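2026-03-30, Omthorpe workshop, bench 2

Glue trials for the chair rails, day two. Jhair in early, me late (van).

Pulled the clamps off yesterday's lot. Hide glue joints all held when I leaned on them, the white glue ones too, except the pair Dayana did with the cold pot. Her own fault and she says so. Those two came apart in the hand, glue had gone to jelly before the tenon was home. Marked them C and put them on the shelf so we dont use them by mistake.

Load test on the rest, hung off the beam, adding weights slowly:

- A1 hide, ash: held to 151 kg then creaked. Stopped there.
- A2 hide, ash: same, no creak
- B1 white, ash: shoulder opened at 100 kg. Gap you could get a fingernail in
- B2 white, beech: not tested, Ulises had the beam for his door

B1 tenon was slack to begin with. I'd noted it as "ok" and it wasnt. Cut another before we blame the glue.

Moisture meter is reading daft again. Same offcut gave two different answers with the pins moved a thumb's width. Rocío thinks battery. Changed it, a bit better. Would still rather weigh the samples: the big ash blank was 944 g this morning, will weigh again after a week by the stove.

Tindix order: asked for the 1,000 grit paper, they sent something coarser. Maritza ringing them. Also out of the small brushes, and whoever took the good marking knife off my bench please put it back.

Kruger chairs. They want the rails a touch lower at the back. Said yes before checking the mortices, which are already cut on three of them. Can probably plug and recut, will show on the inside only. Ask Rocío before I do anything stupid. Delivery is June so there's time.

Red paint for the Ultotum dresser: Dayana wants it bright, I wanted it closer to brick. Two coats of each on scrap, look at them tomorrow in daylight. Bright one needs a grey undercoat or the ash grins through. Her cupboard fronts are this sort of red.

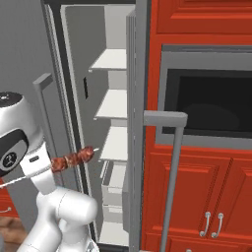 *Bright red kitchen cupboards round an open fridge, computer render. Skewer of grilled meat in the gripper.*

Tomorrow:

- recut B1 tenon, tight this time
- beam free after ten, B2 first
- warm the glue pot BEFORE cutting anything
- sharpen the wide chisel, has a nick near the left corner
- second coat on both reds

Stove off, back door bolted. Key with Jhair.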